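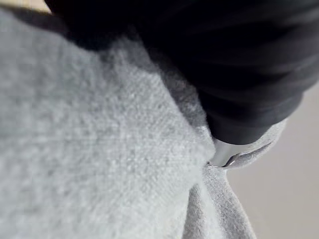
Gray fabric, close up, pilling and all.

Second place at the break, and no gym to play in

The score sheet from the last home game is still taped to the door. Wimlow 2, visitors 2, and then a tiebreak set in a gym where the heat had quit before warmups. Fifth set of a volleyball match in January, coats on the bench, the line judge wearing mittens. Wimlow lost it. Players say they couldn't feel the ball.

That was the last match there. The Ludulier Street gym is shut until the roof and the boiler both get looked at, and the club that was supposed to be a mid-table nothing this season is second in its league and playing every game on somebody else's floor.

"We have had four home courts since New Year," says Amna Swati, the setter and captain. "One had a stage at the end. You chase a ball and you're up on the stage."

Swati is 36. She was going to stop last spring. Had told her family, had given away her kneepads. Then the other setter moved for work and the coach, Ibsa Tsegaye, called her in the middle of dinner. She doesn't remember saying yes. She does remember buying new kneepads.

Tsegaye came to Wimlow from the Marikar youth program and runs practice like there's a bus waiting. Short drills. Water. Next drill. He talks about serve receive the way other coaches talk about money. When I visited he stopped a scrimmage six times in one set to move the same player half a step left - Sumaiya Talukder, the libero, who by the sixth time was moving before he opened his mouth.

It works, mostly. Wimlow doesn't hit hard. There isn't a player over six feet on the roster apart from Fiona Mowat, and Mowat has a bad shoulder and swings at maybe three-quarters. What they do is keep the ball up. Long, ugly rallies. Tips to the deep corner, roll shots, a lot of free balls sent back with a nasty float on them. Teams come in expecting to win in an hour and get irritated.

Against Umari in the fall it ran to 37 - 35 in the second set. People still bring that up. Umari had set point over and over, Talukder dug a ball off the bleachers, Swati put it over one-handed with her back to the net and it dropped. Umari's coach threw his clipboard and apologised to the scorer's table after.

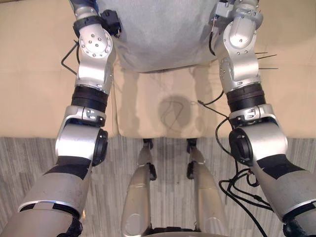

Then the away stretch. Five matches on the road, all through the holidays, and that's where you'd expect a team this thin to come apart. They dropped the first one flat. Mowat sat out. Talukder played with a taped thumb and shanked serves she'd normally pass in her sleep. Tsegaye used every timeout he had and you could hear him from the parking lot, I'm told.

What turned it was a lineup change that he says he'd been putting off for weeks. Tahsin Majumder runs the stats, and she had been telling him since October that the rotation with Swati in the front row was leaking points. Teams were just hitting over her. She's five foot five, they would be crazy not to. So they went to two setters, a 6-2, with a teenager up from the reserves to share the job and Swati only setting from the back row.

"I hated it," Swati says. "For one day. Then we sided out like nine times in a row and I shut up."

They won the next four. Not pretty, two of them went the distance, but four is four. Majumder showed me the numbers on her phone in a hallway and I'll be honest, I lost the thread, but the arrow goes up.

Now the hard part of the schedule. Umari again, at Umari, who have not forgotten. Then Marikar, top of the table and unbeaten at home, a real jump-serving team that can take six points off you before you've found your feet. Mowat is doing band work every morning and says the shoulder is "fine, its fine, ask me after." Tsegaye says she'll play if she can get her arm above her head without making a face.

Practice is at 9 at night, the only slot going, in a school gym with badminton lines all over the floor. Players come from work. Some eat in the car. Talukder does her thumb tape in the lobby, and then they are on court and Tsegaye is already yelling about platforms and feet.

Top two go through to the playoffs. Wimlow has almost no cushion over third, and no word yet on the boiler. 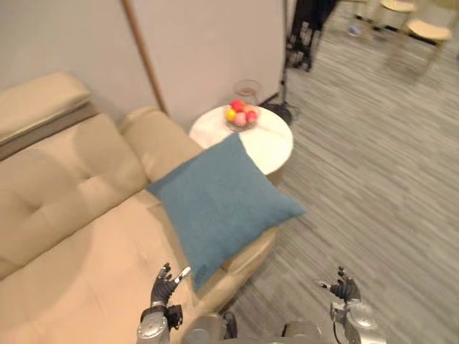
A teal-blue throw pillow, over the arm of a beige sofa.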